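Moving a dinner service long distance, pack it myself or pay the movers?

Posted in Home & Moving

plumgate
We're moving in May, 555 miles, and I'm stuck on what to do with the dishes. It's a full stoneware set plus some older plates that came from my husband's side. The moving company (Van Beek) quoted us $3,414 for the whole job if we box everything ourselves, and they want another $200 to pack the kitchen. I don't mind doing the work, but I've read that if you pack a box yourself the mover won't pay for breakage inside it. Is that true everywhere? Also, do I need those cardboard divider kits or is paper enough? The last time I moved it was across town in the back of a station wagon, so I have no idea what a truck does to a box of plates.

14 replies, 3 shown

tallow_and_rye
I packed for a living for six years, different company. On the first point, read your contract. Most of the ones I worked under said that owner-packed boxes were covered only if the outside of the box was visibly damaged. If the box looks fine and the plates inside are broken, you get nothing or next to nothing. Ask Van Beek to point to the line in the paperwork. Don't go by what the salesperson says on the phone.

Also ask what level of coverage you're getting. The basic kind pays by weight, and a dinner plate doesn't weigh much. You would be looking at a dollar or so for a plate that cost forty.

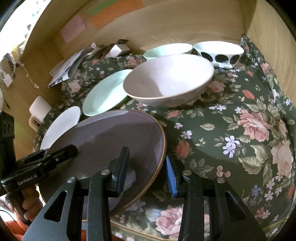
As for packing, paper is enough if you use a lot of it. Buy plain newsprint, the unprinted kind. Real newspaper leaves ink on unglazed feet and you'll be scrubbing it off at the other end. Get dish boxes, which are double walled, and put four inches of crumpled paper in the bottom before anything goes in. Wrap each plate in two sheets, then bundle three or four together with another sheet around them. Plates go in on edge. Flat stacks crack from the bottom when the truck hits a pothole. Bowls go on edge too, nested in twos with paper between. Cups on top, upside down, handles wrapped separately first.

When the box is full, close the flaps and push down. If they give, add more paper. If you hear anything when you rock it, open it back up. Tape the bottom seam three times.

For the older plates I would carry them in the car with you, whatever you decide about the rest.

Dorrit55
I used the Plultus divider kit and it was ok. The foam pouches are too small for anything bigger than a normal dinner plate so my platters ended up in bath towels. Nothing broke but I only went 2 hours. You could also just use your towels and sheets for everything and save on paper, that's what my mother always did.

northporch
I'd pay the $200. We moved twice with our Tolura set, once packed by us and once by the crew. Ours took me three evenings and we lost two bowls and the lid to the casserole. The crew did the same kitchen in one morning and lost one saucer, and they paid for it because it was their box.

One thing to check is whether the price covers the boxes and paper. Our first quote didn't, and the materials showed up as a separate charge on the day. Get it in writing.

I disagree with using towels. They compress, and by the time you get there the plates are touching. Fine for pots.

plumgate
Thanks, all. I found the line in the contract and it says what tallow_and_rye said, outside damage only. The $200 does include boxes. We're going to have them pack the stoneware and I'll take the old plates in the back seat. Does anyone know if they'll leave the dish boxes with us afterward, or do they want them back?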